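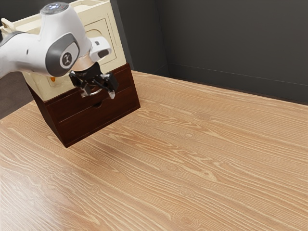 Seite 4

Holztischplatte im Gemeinschaftsraum: Öl oder Lack?
Eingestellt von Valdovinos am 2021-04-26

Für unseren Gemeinschaftsraum ist eine Tischplatte aus massiver Eiche zu behandeln. Die Platte wurde im März mit Körnung 100 vorgeschliffen. Es wird um Auskunft gebeten, ob Hartöl oder Lack vorzuziehen ist und welche Trocknungszeiten einzuhalten sind.

Mendent
Bei regelmäßiger Nutzung wird Hartöl empfohlen. Schadstellen lassen sich damit örtlich ausbessern - bei Lack ist meist die gesamte Fläche abzuschleifen. Vor dem Auftrag ist der Schleifstaub vollständig zu entfernen.

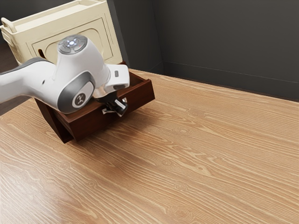 Das Öl ist dünn in Faserrichtung aufzutragen, der Überstand nach spätestens 60 Minuten abzunehmen. Getränkte Lappen sind wegen der Gefahr der Selbstentzündung ausgebreitet im Freien zu trocknen. Für die Trocknungszeit gelten die Angaben auf dem Gebinde.

Gritent
Lack. Hält länger.

Clasari
Ergänzend zum ersten Beitrag: Körnung 100 ist vor dem Ölen zu grob, ein Zwischenschliff mit 180 ist erforderlich. Körnung 500 eignet sich allenfalls für den Schliff zwischen zwei Ölgängen.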